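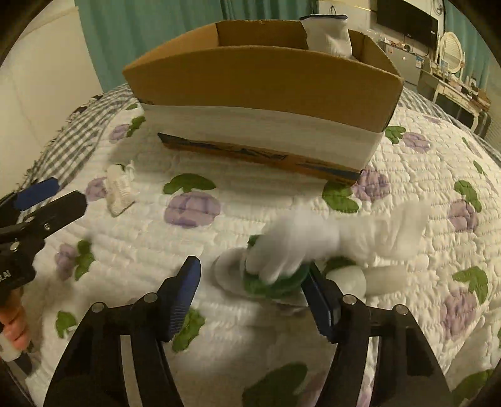 3. 機材の選定と予算、発注

ハンドグリッパー Uma を二台一組で導入する拠点向け。読む人は購買担当か、購買に書類を出す現場側。組み立てと校正は第4章、収録の手順は第5章。先に第4章を読みたくなるが、物が届いてから足りないものに気づくと二週間は止まるので、先にこっち。

改訂 21/7/28。前の版の価格表は捨ててください。Coretach の代理店区分が変わって型番の頭が全部違います。

3.1 発注の前に決めること

1. 片手か両手か。Uma は一台単位で買えるが、箱から出す、布をたたむ、ふたを押さえて中身を入れる、のような作業は両手が前提。両手なら最初から二台で申請する。一台ずつ買うと送料と通関手数料が二回かかる。

2. 収録本数。Husport の標準計画は一拠点 2,000 本。ここから日数、消耗品、ストレージ、人件費が全部出る。本数が決まっていないなら見積依頼を出さない。出しても差し戻されます。

3. 作業の対象物。軍手、靴下、小さい置物、段ボール箱など。柔らかいもの中心か固いもの中心かでパッドの減り方が違う。対象物リストの様式は付録B。

4. 場所。専用の作業台を買うか、普通の部屋のベッドや食卓を使うか。家庭内作業の収録なら後者でよい。台を買わない分の予算はそのまま照明か予備パッドに回せる。

5. 誰が持つか。手の大きさで握りの部品が変わる(S と L)。L だけ買って後から S を追加した拠点が複数。最初に両方。

注意:1 と 2 が決まらないうちに「とりあえず一台」で申請しないこと。固定資産の登録が一台で立ってしまい、あとから二台目を同じ組として付けるのに別の稟議が要る。

3.2 本体

Uma 本体の製造元は Stankevičius。国内の窓口は Coretach。見積は必ず Coretach 経由で取る。製造元に直接問い合わせても返事は来るが、日本向けの価格は出してもらえません。

本体一台の梱包に入っているもの。

・グリッパー本体(指パッド装着済み)
・予備パッド なし
・握り部 L
・手首側カメラの取付金具
・六角レンチ 一本
・紙の検査票

入っていないもの。こちらのほうが大事。

・カメラ
・メモリカード
・充電器
・握り部 S
・ケース
・ケーブル類いっさい

カメラは付属すると思っている人が毎回いる。付きません。取付金具が入っているので紛らわしい。カメラは 3.3 で別に計上。

手順。

1. Coretach の見積フォームで「Uma 両手組」を選ぶ。単品二個で選ぶと割引が付かない。

2. 握り部 S を二個、オプション欄に足す。

3. 備考欄に拠点名と Husport の計画番号。計画番号がないと価格区分が一般になる。

4. 納入先の住所は、実際に受け取れる部屋の住所にする。本社の受付にすると転送で一週間。

5. 見積書が来たら有効期限を見る。為替で短くなっていることがある。期限が稟議の決裁日より前なら、取り直しを先に依頼しておく。

メモ:左右の別はない。本体はどちらの手でも使える。左右を区別するラベルは自分で貼る(第4章)。ラベル用のテープは備品で買えるので、この予算には入れない。

3.3 カメラとカード

手首側のカメラは広角が必須。魚眼タイプで、画面の四隅が丸く黒く落ちるものでかまわない。狭い画角のカメラを流用して予算を浮かせようとした申請が前にあったが、指先と作業対象が同時に入らず、結局買い直し。買い直しは予備費から出せないので注意。

1. カメラは本体の台数と同じ数、プラス予備一台。両手組なら三台。

2. 三台とも同じ型、できれば同じ出荷ロット。混ぜると校正ファイルが別々になる。

3. カードは一台につき二枚。作業中の一枚と、吸い出し中の一枚。両手組なら四枚、予備込みで六枚。

4. カードは高耐久と書いてあるもの。安いカードは書き込みが途中で落ちる。落ちたことに現場では気づけない。吸い出してから分かる。

5. バッテリーはカメラ一台につき三個。充電器は二口以上のもの。

注意:カメラの保護レンズは消耗品あつかい。傷が入ると映像の同じ場所にずっと白っぽい筋が出る。最初から二枚ずつ。単価が低いので購買に「まとめて一式」と書かれがちだが、型番を書くこと。一式だと別の型の保護レンズが届きます。届きました。

3.4 指パッド

いちばん読み違えの多いところ。ゆっくり。

パッドの交換目安は 500 本。両手組で 2,000 本をやるなら、一台あたり四回分のパッドを使う計算。最初の一回分は本体に付いてくるので、追加で三回分。二台なら六組。ここに予備を二組足して、発注は八組。

パッドは左右の指で一組。一本ずつは売っていない。片側だけ減っても両側を同時に替える。片側だけ新しくすると閉じたときの当たりがずれて、薄い布をつまめなくなる。

手順。

1. 対象物リストを見る。布や編み物が半分以上なら標準の溝付きパッド。細い溝が並んでいるタイプ。

2. 陶器、硬いプラスチック、段ボールの角が多いなら、同じ溝付きで硬度が一段高いもの。色はロットで違うことがあり、色で見分けない。型番の末尾で見る。

3. 両方混ざるなら標準にして、予備を一組増やす。硬いほうを選ぶと布が滑る。

4. 発注は全量一括。分納にすると後半だけ価格改定にかかる。

5. 受け取ったら袋を開けずに型番だけ見る。開封済みは返品不可。

メモ:パッドに使用期限の印字はないが、直射日光の当たる棚に置かない。引き出しで可。

3.5 作業場所と周辺の備品

専用の部屋を借りるかどうかで予算が一番動く。Husport の家庭内作業は、ふつうの寝室や居間で収録してよい。むしろ壁、カーテン、家具が普通に見えている場所のほうが使いやすいデータになる。会議室の白い机だけの映像はもう足りている。

場所を選ぶときに見るところ。

・二人が対象物をはさんで動けるか、または一人が両手を伸ばして動けるか
・窓からの光が強すぎないか。カーテンで落とせれば可
・コンセントの位置。充電は作業面から離す
・作業面の柄。無地でも柄物でもよいが、一つの作業の途中で替えない
・テレビなど映り込むもの。電源を切るかどうかは第5章の規定に従う

箱は普通の段ボールでよい。買わなくてよい。届いた荷物の箱で十分。ただし上のふたが立っているとグリッパーの背に当たるので、深い箱より浅い箱、上が大きく開いているもの。数を用意するなら形を少しずつ変える。

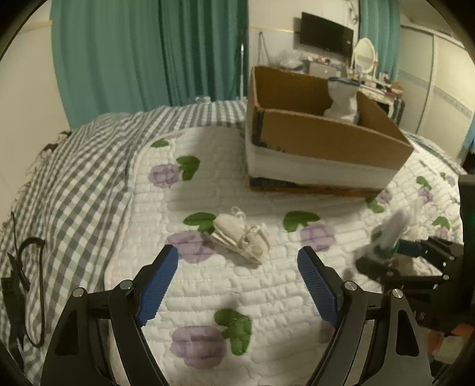 図 3-2 ベッドを作業面にした例。開いた段ボール箱、手前と右にグリッパー。

対象物は新品でなくてよい。購買に上げるより現場の手持ちを使うほうが早い。手持ちを使う場合も対象物リストには書く。書いていないものが映像に入ると後の仕分けで止まる。

買う必要が出やすいもの。

・軍手、靴下、小さいタオルなどの布もの。同じものを複数。一つだけだと汚れたときに続きがとれない
・小さい置物、陶器でも樹脂でも。割れ物は予備
・収納用の箱、かご
・延長コード。赤や黄の目立つ色は避ける
・床に置く照明。二灯。天井の照明だけで足りる部屋なら不要

注意:刃物、薬品、食品は対象物予算で買えない。別の申請書。食品を使う計画のときは保管場所の欄も要るので先に相談窓口へ。

メモ:ベッドや布団の上で作業する場合、面が沈む。段ボール箱が傾くことがあるので、底に板を一枚。板は備品費。厚みの指定なし。

3.6 保管と運搬

1. ケースは二台が並んで入るものを一つ。一台用を二つ買うより安く、組がばらばらになる事故も減る。

2. 中のスポンジはカット済みを選ぶ。自分で切るタイプは安いが、切る時間の人件費で逆転する。

3. 指を開いた状態で入る形か確認しすること。閉じたまま長く置くとパッドの先に跡がつく。

4. カメラは外して別の仕切りへ。付けたまま運ぶと金具が曲がる。

5. バッテリーは機内に持ち込む前提で小袋に分けておく。出張のある拠点のみ。

鍵付きの棚は必要。すでにあるなら計上しない。新しく買う場合は什器の枠になるので、本章の見積には入れず総務へ。

3.7 日数と人の見積

機材だけ承認されて人の分が抜けている申請が多い。ここも必ず書く。

・両手組一組で一日 100 本が計画値
・2,000 本なら二十日
・最初の三日は練習。本数に数えない
・吸い出しと確認に半日が週二回。収録と同じ人がやるなら、その半日は収録しない

計画値は慣れた人の数字。初めての拠点で初週からこの本数を置くと、後ろが全部ずれる。初週は計画値の半分で表を作ってください。減った分は最終週の後ろに足す。

人の単価は拠点の規定で。ここには書かない。

1. 付録Cの表を開く。

2. 黄色のセルに本数、組数、練習日数を入れる。

3. 出てきた日数に、吸い出しの半日を手で足す。表には入っていない。直す予定。

4. 祝日と拠点の休みを抜く。

5. 終了日が計画番号の期限を越えていたら、組数を増やすか本数を減らす。期限の延長は購買では扱えない。

組数を増やす場合、機材は倍になるがケースとカメラ予備は倍にしなくてよい。二組ならカメラ予備は一台のまま。三組からは二台。

3.8 予算表の書き方

初回の承認枠は一拠点 158 万円。両手組一組、税抜。この中に本体、カメラ、カード、パッド、ケース、対象物、送料、通関を入れる。人件費と什器は外。

費目の分け方。

A 本体 Uma 両手組、握り部 S
B 撮影 カメラ、保護レンズ、カード、バッテリー、充電器
C 消耗品 指パッド、貼り替え用の両面テープ
D 作業環境 照明、延長コード、底板
E 対象物 リストのとおり
F 運搬 ケース、送料、通関手数料
G 予備

順番。

1. A を見積書のとおりに書く。まるめない。

2. B は三社見積が要る拠点と要らない拠点がある。要る拠点は、型番を固定したうえで三社。型番違いの三社見積は見積と認められない。

3. C は 3.4 の計算をそのまま欄外に書く。「八組」とだけ書くと、多すぎると言われて削られる。500 本で交換、二台、四回分、うち一回は本体付属、予備二組。この一行を必ず。

4. D と E は領収書払いにできる。少額のものを発注書に乗せると、一行ごとに検収が要る。

5. F の通関手数料は Coretach の見積に含まれる場合と含まれない場合がある。見積書の下の注記を読む。小さい字。

6. G は残り全部ではなく、費目として金額を立てる。予備に金額がないと、あとで動かせない。

7. 合計が枠を越えたら、まず D を見直す。次に F のケース。C は削らない。パッドが切れると収録が止まり、止まった日の人件費のほうが高い。

注意:B の予備カメラを G に移して枠に収めるやり方は不可。監査で指摘ずみ。

メモ:年度をまたぐ場合、C と E だけ翌年度に分けられる。A と B は検収日の年度に全額。

3.9 買うか借りるか

Coretach には貸出の枠もある。条件は見積フォームの別タブ。

借りたほうがよい場合。
・本数が 500 に届かない
・拠点の場所が期間限定で、終わったら機材の行き先がない
・固定資産の登録が間に合わない

買ったほうがよい場合。
・2,000 本をやる
・次の計画番号が内定している
・対象物に陶器や角のあるものが多く、本体に傷が入りそう(貸出は傷の清算がある)

貸出でもパッドは買い取り。カメラは貸出に含まれない。ケースは付いてくるが返却時に必要なので、捨てないこと。スポンジも。

貸出から購入への切り替えは可能。ただし払った貸出料は購入額から引かれない。迷っている段階で借りて、気に入ったら買うつもりなら、最初から購入で申請したほうが安い。

3.10 発注から検収まで

1. 稟議の決裁後、発注書を Coretach へ。見積番号を必ず転記。

2. 納期の回答が来る。標準は六週。6月は製造元の棚卸しで出荷がない。6月に決裁がおりる申請は、着荷を二週ずらして計画を組む。

3. カメラとカードは同時に発注しない。本体の出荷連絡が来てから。先に届いても使えず、初期不良の交換期間だけが減っていく。

4. パッドは本体と同時。同じ箱で来るので送料が一回で済む。

5. 着荷したら当日に開ける。外箱のへこみは開ける前に写真。

6. 検査票の番号と本体の番号を照合。二台分。入れ替わっていることがある。入れ替わっていても不良ではないが、台帳に逆に書くと校正ファイルが合わなくなる。

7. 指を手で開閉。引っかかり、片側だけ遅れる動きがないか。左右の腕が同じだけ開くか。

8. ピンのゆるみ。指で触って回るようなら締めずに連絡。自分で締めると保証が切れる。

9. パッドの溝に欠けがないか。

10. 握り部 S が二個あるか。よく漏れる。

11. 検収書に署名、写しを購買へ。着荷から五営業日以内。越えると自動で検収済みになり、不足品の請求ができない。

注意:検収が済むまで収録に使わない。試しに一本だけ、も不可。使用痕があると初期交換の対象から外れる。

3.11 よくある差し戻し

・計画番号がない
・「グリッパー一式」とだけ書いてある
・カメラの台数が本体と同じで、予備がない
・パッドの数の根拠がない
・人の分がない、または別紙と書いてあって別紙がない
・貸出と購入の比較がない(購入の申請でも 3.9 の該当理由を一行書く)
・見積の期限切れ
・納入先が本社受付
・対象物リストに「その他」とある。その他は不可。全部書く

差し戻しからの再提出は同じ番号で。新しい番号を取ると前のものが生きたままになり、枠を二重に使っている扱いになる。取り消しの手続きは面倒です。

3.12 追加購入

収録が始まってからの追加は、C と E だけなら現場の判断で発注してよい。枠は G の範囲。本体、カメラの追加は稟議。

パッドの残りが二組になったら発注。納期は二週みておく。両手組だと 500 本ごとに二組いっぺんに出ていくので、残り二組は次の交換で終わり。一日 100 本なら五日で次の交換が来る。残りゼロになってから気づくと間に合わない。

交換した日と本数を台帳に。台帳の様式は付録D。紙でもよい。紙の場合はケースのふたの裏に貼っておくと探さなくてすむ。

使い終わったパッドは捨てずに袋へ入れ、日付を書いて保管。減り方を見て次の計画の交換目安を直すため。計画番号を閉じるときに Coretach へまとめて返送、着払い可。返送先は納品書の裏面。

続きは第4章「組み立てと校正」。着荷前に 4.1 の工具表だけ先に見て、足りない工具があれば D に足しておくこと。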